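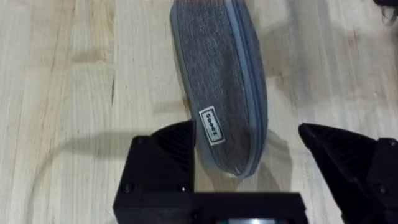

**Wrist cell, soft goods: slow drift in grip closing position**
posted by **kerf_and_shim**

Looking for a second opinion on a two-finger parallel gripper that has lost repeatability. Single arm, wrist camera, wood-top bench, picking zippered fabric cases and similar small soft items and putting them down again. Gripper is a Hutik electric, controller is a Dendard. The fingers are our own, black, with a ribbed insert on the inner face. On rigid test blocks the close position repeats to within a few counts. On a soft case like the gray one between the fingers, the reported close position walks open over a shift, and by late afternoon the part-present check fails on good picks.

Counter on the gripper reads 2,106 cycles since I last had the fingers off. Done so far:

- re-homed the gripper cold and warm, same offset
- swapped the controller cable
- cleaned the inserts with isopropyl
- checked the wrist flange bolts, all at torque

Force is set to 35 percent. Speed 50. I haven't changed the part-present window since commissioning and would like to avoid widening it.

---

**tallow_jack**

What are the inserts made of, and how are they held to the finger? If they're glued, the bond line creeps. I had a set of urethane pads that looked perfect and were sitting on adhesive with the consistency of chewing gum.

---

**kerf_and_shim**

TPU, 95A, pressed into a dovetail. No adhesive. One M3 through the finger from below to stop it sliding out. Fingers are printed nylon, solid infill.

---

**nineteen_thou**

Check the finger mounting screws before anything else. Nylon relaxes under a screw head. You torque it Monday and by the end of the week you have half the preload. A rigid block will hide some of that, depending on where along the finger it seats. A soft part grabbed out at the tip gives you the whole lever arm.

Brass compression sleeves in the finger, washer under the head, then torque to the sleeve. The plastic should see no clamp load beyond the sleeve height tolerance.

---

**Coldstart**

Disagree that it's mechanical. If the screws were loose the rigid block would show scatter, and he says it doesn't. Fabric cases don't have a thickness. They have a thickness at a given force. 35 percent on that gripper is a current limit, and current to force changes as the grease warms up. Hard block: force changes, position doesn't. Soft case: force drops a bit, position opens up. Matches the symptom with no loose parts at all.

---

**nineteen_thou**

Warm grease means less friction, so more force at the pad for the same current. It would walk closed. He says open.

---

**Coldstart**

Motor winding resistance goes up with temperature.

---

**nineteen_thou**

And the current loop compensates until it runs out of voltage. At 35 percent it isn't close to running out.

---

**Coldstart**

Fine, if it's a true current loop. On the older Hutik firmware I was never convinced it was. Log the case temperature and the close position together for one shift and we can stop guessing.

---

**tallow_jack**

Also: where on the case are you gripping? A zipper edge is a lot stiffer than the fabric face. If pose drifts a few mm you are measuring a different part of the part.

---

**kerf_and_shim**

Answers in order.

Sleeves: none fitted. Screws go straight into clearance holes in the nylon. I'll own that one.

Temperature: logging now, thermocouple taped to the gripper housing, one sample per pick.

Grip location: varies by design. The cases arrive at whatever angle they arrive at. Zipper band ends up against a pad on some picks and clear of both on others. I can tag that from the wrist camera, though some images are blurred enough that I'd have to throw them out.

---

**vuong_rig_2**

We run nearly the same setup on a Vương arm. Two things from our maintenance sheet:

1. Pull the inserts and look at the back side. TPU polishes itself against a printed dovetail and you get fore-aft play you can't feel with the finger mounted.
2. Re-home against a hard stop at finger tip height. Homing at the jaw base tells you nothing about the finger.

Our interval for both is 3,000 cycles. It came from when ours went bad, minus a margin, so don't treat it as a spec.

---

**kerf_and_shim**

Results. 654 picks logged, one full shift.

Housing temperature climbed 11 °C in the first hour and then sat flat. Close position kept walking for the rest of the shift. Correlation is decent for that first hour and absent afterward.

Then I took the fingers off. Left finger: both mounting screws turned with almost no breakaway. Right finger: one fine, one soft. The nylon under the heads on the left is dished, I can catch a fingernail on it. Inserts have a shiny patch on the back but no play I could measure with a dial indicator.

Put a 0.5 kg load on the left fingertip before disassembly and got 0.3 mm of movement at the pad. The right one barely moved.

---

**nineteen_thou**

There it is. Sleeves.

---

**Coldstart**

The screws are a real fault and should be fixed. They don't account for the first hour. Your own log shows a thermal component, and if you set the window with a warm gripper and start cold you'll be chasing it again.

---

**kerf_and_shim**

Agreed there are two things in the data. I'm treating them separately. Plan:

- reprint both fingers with counterbores for brass sleeves, 5 mm OD
- medium threadlocker, 1.2 Nm, paint mark across each head
- 20 open/close cycles at half speed before the first pick of the shift
- tip-height homing block bolted to the bench corner, checked at every startup
- part-present window left alone until there is a week of data

Sleeves are coming from Stellach, the short ones were out of stock so I'm getting the 8 mm and facing them down.

---

**tallow_jack**

Leave the sleeve 0.05 proud of the nylon and no more. I went 0.2 once and the finger rattled.

---

**nineteen_thou**

1.2 Nm is fine on an M3 12.9 into steel. What's the gripper jaw, aluminum? I'd stop at 1.0 and check thread engagement.

---

**kerf_and_shim**

Aluminum, with steel inserts. 6 mm engagement. Will go with 1.0.

---

**vuong_rig_2**

Post the tip deflection number again after the reprint, same load. Ours is 0.08 on the sleeved fingers.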